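Pindale (software)

Pindale is a home screen launcher for Android phones and tablets, developed by Dranton. It replaces the app drawer and home screen supplied by the phone maker and is best known for its plain layout and low memory use. The app is free, with a paid upgrade that removes the limit on home screen pages.

Features

The home screen is built on a grid that the user can resize. Icons snap to the nearest cell, and folders can be given any colour from a fixed palette. Swiping down opens a search bar covering apps, contacts and settings. A backup file can be saved to the phone or moved to another device, though widgets have to be placed again by hand.

Live wallpapers are supported. They pause when an app is opened – a setting that can be turned off under Battery.
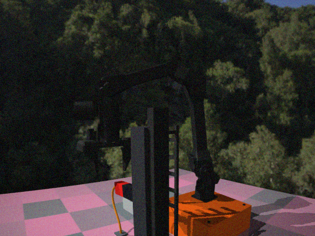 Version history

The first public release supported phones only. Version 2 added tablets and a landscape mode, along with a Vietnamese translation and the Tăng icon pack. The pack was later offered as a separate download.

Version 8 dropped the old theme format. Dranton moved 2,000 themes to the new one before the release, but many older themes no longer open.

Related software

Ditstead, a lock screen app from the same developer, shares its colour settings with Pindale when both are installed. It does not need the launcher to run.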